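Some posts about stitching practice, because several of you asked me how I learn it. I am not a teacher, only a slow student, so please be kind.

1/ I keep a notebook of every knot I tie on the practice pads. Last evening I wrote number 1571. My aim is 2088 before the end of March, when the course in Grorville finishes.

2/ The first hundreds were ugly. I pulled too hard and the edges of the cut folded up like a bad hem. The edges should only touch each other. If the skin looks squeezed, I cut the stitch and do it again.

3/ I use interrupted stitches, so each one has its own knot. It is slower than one long running thread, but I like it - when one is bad, the others still hold.

4/ Thread: I had a cheap reel from Jilten and it curled all the time. Black is best for me, I can find the tails quickly.

5/ My rule for the evening is 10 good stitches, then I stop. After 2 hours my eyes are tired and the spaces become uneven.

6/ Black thread, red cut, one knot after another: 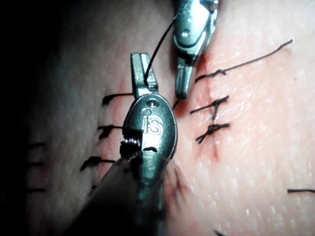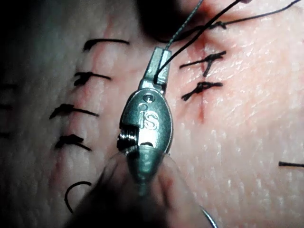
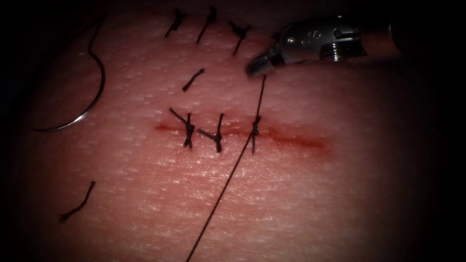
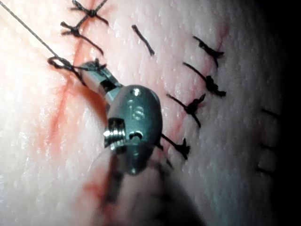 7/ The tails are still my weak point. I leave one long and one short, and then I trim them and they are again different. A woman on my course cuts hers all the same without looking, and I am a little jealous.

8/ Next month I want to try the deep layer, with the knot buried under. I have borrowed the Fernandes book for it, but the drawings are very small. If somebody knows a clearer one, please write me - also if you know where to buy pads cheaper than at Cutstead.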